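De: Erzsébet Bíró
Para: lista Prirdale
Assunto: Re: distância de aproximação à bancada

> Continuo a achar que 100 mm de folga chegam para toda a gente. Mudar a regra agora é complicar.
> Ķēniņš

Olá a todos,

Pois eu já não acho! Andei a reler a nossa folha de boas práticas (a versão de junho) e o ponto 17 fala da folga até à peça mas nem uma palavra sobre correias e cabos pendurados — e na Sallance é o que mais temos à volta da pinça. Proponho acrescentar: velocidade reduzida sempre que haja alguma coisa flexível ao alcance, e percurso ensaiado em vazio antes do turno. Se alguém tiver um texto melhor, mande, que eu junto tudo no rascunho.

Abraços,
Erzsébet
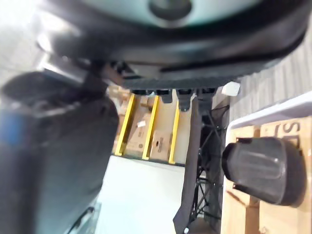

Ķēniņš respondeu que aceita a velocidade reduzida, mas quer o ensaio em vazio só quando o percurso muda.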